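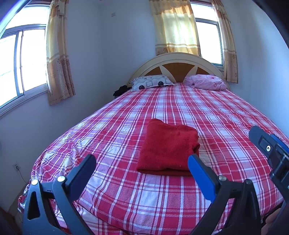 About Karmont

Karmont is a housekeeping and linen company in Flimau. We clean and prepare rooms in guest houses, holiday apartments and private homes, and we wash, fold and deliver the linen for them in our own laundry on the river side of the town. We are 20 people. Most of us do the work with our hands, and for some years now we also work with machines.

On this page we tell who we are, how the machines came to us, and what is different now for the people who work here. Customers ask us about this often, and people who apply for a job ask even more.

How we started

The company began as the Sezer laundry, with two washing machines, one ironing table and a van. Fadime Sezer opened it and ran it mostly alone in the first years. Her first customers were small guest houses who had no place to dry sheets in the winter. Then the same guest houses asked if she could also send somebody to make the beds, and so she hired Birsen Başaran, who still leads our room teams today. When the company became bigger than one family, we changed the name to Karmont. In the town many people still say "Sezer", and letters with this name arrive without a problem.

The first machine

Our first real automation was the folding line, which we call Ilis. It takes flat sheets and pillowcases from the dryer, pulls them straight, and folds them to the size of the shelf. On a normal day Ilis folds about 500 pieces. Before, two persons stood at a table for most of the shift to do this. It was heavy for the shoulders, and every summer somebody was at home with pain in the wrist.

We must also write that the first months were difficult. The line stopped when a sheet came in with a corner turned under, and the person beside it had to pull the sheet out and start again. Some colleagues were afraid for their jobs and they said it openly in the meetings. The management had explained too little, and too late. After this we made a written agreement with the staff, and it is still valid. You find it further down.

Teaching by hand

Sheets are easy for a machine compared with a made bed in a real bedroom. The rooms are all different. A bedroom can be small, with the pillows of the family and clothes beside them, and the mattress is soft, and the light comes from the window directly on the bed. A towel on a bed is never exactly in the same place two times.

For this reason we started a project in which our housekeepers show the work themselves. They hold a gripper with two fingers in the hand and do with it what they normally do with their own fingers: pick up a folded towel, put it down, pull a cover straight. A camera on the tool records it. Until now we have 2,372 recordings from our teams, and they are used for training a robot arm that is being tested in our laundry. The arm does not go to customers, and we do not yet know when it will be good enough for this.

Sunita Obi is responsible for the project. She worked in the rooms for several years before, and she made the rules for how we record. We record in a home only with written permission from the people who live there. No papers and no family photos may be visible. If a housekeeper does not want to record, she does her usual work and has no disadvantage from it.

It is slower than working with bare hands, we all agree on this. With the gripper you feel nothing, so you have to look very well where the edge of the cloth is. Birsen told us after her first day that she had never before thought about which side of a towel she takes first. Now she explains it to new colleagues in their training, also to those who will never touch the gripper.

What changed for the people here

The table folding is gone as a full-time job. The two colleagues who did it are still with us: one operates Ilis, the other checks the linen for stains and small holes and does the mending. Both have the same hours as before and a higher pay grade.

The hours of the laundry changed too. The late shift ended in August, when the line was fast enough to finish by the afternoon. For most of us it was good news. For two colleagues who liked the late shift because of their children it was not, and we found other times for them in the room teams.

There is also more screen work than before. The line has an error list, the recordings have to be named and checked, and not everybody enjoys it. Hildegard Lindemann gives a short course for it, in groups of 5 at most, on paid time. You can repeat the course as often as you want.

Our agreement with the staff

Nobody is dismissed because of a machine.
A new machine is tried first by the people who will work beside it, and their opinion is written down before we buy.
Recordings are used for teaching machines only. They are not used to measure how fast a person works.
Time with the gripper is normal working time, with a break every hour.
Everyone may stop a machine, and does not need to ask first.

Who is who

Fadime Sezer – founder, customers and contracts
Birsen Başaran – room teams
Sunita Obi – recordings and robot project
Hildegard Lindemann – training and safety
Şükran Gezer – laundry and the Ilis line

Visit or work with us

If you want to see the laundry, please call the office some days before, so that Şükran Gezer can find a quiet hour for it. The line is loud and closed shoes are necessary. We look for housekeepers in every season. Experience with machines is not required, and the first two weeks you work together with an experienced colleague.

This page was last changed on Mar 9, 2021.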